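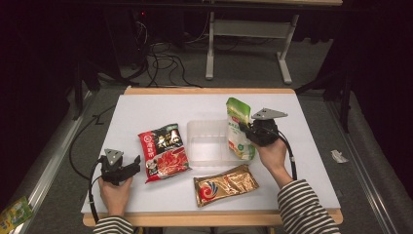
Minutes, Brasgate Astrology Circle, July meeting, 7:00 p.m.

Chair: In-ho Shin. Apologies from Jestetti.

**1. Last minutes.** Approved with one fix: the talk on Saturn returns was given by Jeon.

**2. Newsletter.** The horoscope pages went to 3,736 subscribers in June. In-ho would like to reach 4,000 by the end of the year. Pinier thinks the monthly Moon calendar should go on the first page, above the sign forecasts. Agreed for August.

**3. Sign forecasts.** Two readers wrote that the Scorpio and Capricorn texts were nearly the same in May and June. Jeon will rewrite both. Length stays at 106 words per sign. Pinier asked again for separate love and work sections. No decision, carried over.

**4. Birth chart evening.** Set for September. People who want a chart must send their birth time and place ahead. Anyone without a birth time gets a noon chart and will be told so on the sheet. Jestetti to confirm the room by email.

**5. Leaflets.** 1,000 to be printed. The draft has the Libra and Aquarius dates swapped. In-ho to correct before it goes to the printer.

**6. Other business.** Library copy of the ephemeris is still missing. Pinier will ask members.

Closed 8:25 p.m.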